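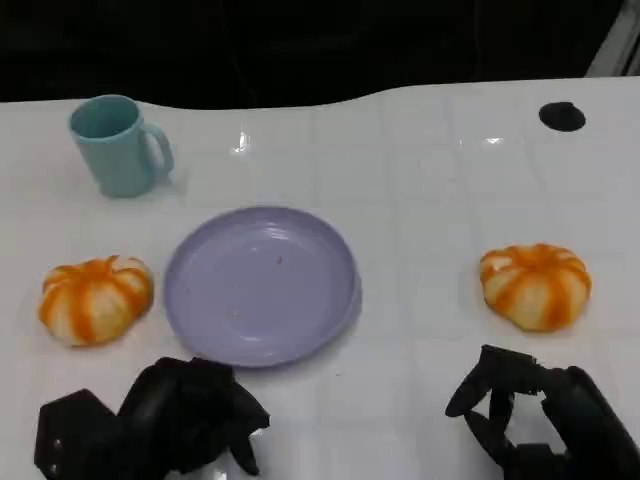
Sutcliffe Cat Shelter will hold its spring rehoming day at Pustatow Hall on 11th April, from 10am to 3pm. Entry is free and there is parking behind the hall.

Staff will be on hand to talk to anyone thinking of taking on a cat or kitten. Local pet shop Ploro is giving a starter pack of food and litter to the first 200 households through the door, and Raltar Vets will offer microchipping at a reduced price.

The shelter hopes to raise £3000 towards new outdoor pens – building work is due to start in May.

"We have a lot of older cats waiting, and they often suit a quiet home," said shelter manager Marama Trevaskis.

Please leave dogs at home. For stall bookings, contact Ewan Donnelly at the shelter office.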